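Thursday — sourdough starter, flour comparison, cont.

Back on the rye jars. Skipped the morning reading, so there's a gap in the log from last night to 11:40. Not going to fill it in from memory.

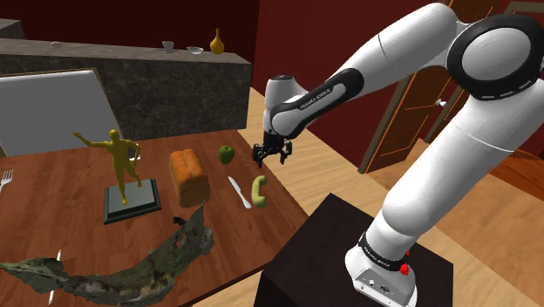

Nahuel Paredes thinks I'm feeding too late and that most of the difference between the Wollmont and the Salinas flour is just hunger — by the time I get to them the Wollmont jars have peaked and dropped, and I write down the drop. Feed at peak, he says, then compare. Also wants me to quit swapping lids between jars. Fair on both.

So, new plan. 8 jars. Four Wollmont, four Salinas, same scoop, same tap water left out overnight. 40 g starter into each, equal flour, equal water. Rubber band at the start line. Read every hour till they fall, no skipping.

Bench temp is drifting more than I like. Warm by the window after lunch, cool again by five. Moved everything to the inside shelf. Should of done that in May.

Notes so far:
Salinas takes more water than the bag suggests. Stiff at equal weights, tears when stirred.
Wollmont loosens up fast, smells like yogurt first and then nail polish if left. The nail polish smell is the late feeding, I guess. See above.
Jar 3 has a crack near the rim, swapped it out before filling. New jar weighs 215 g empty, wrote it on the bottom in marker. The old tare was wrong for it so check the sheet before anybody uses that column.

Scale: the little Cokau one wanders when the battery is low. Put the same jar on it three times and got three answers. Changed the battery, settled down. Every weight from Tuesday is suspect, crossed them out, left them readable.

Total flour used to date 1,638 g, both kinds together. More than I budgeted. Need to order more Salinas before the weekend or the second round is Wollmont only and then what's the point.

Peltberg flour sample still not opened. Leave it out of this round — too many things changing at once.

3:15 first rise on two of the Wollmont, nothing on Salinas yet.
4:15 all the Wollmont moving, one Salinas maybe. Bubbles on the side of the glas but band hasn't been passed.
5:15 Salinas catching up. Wollmont domed, feeding those now and not after dinner.

To do: label lids to match jars. Ask Nahuel what he calls peak, dome or flat top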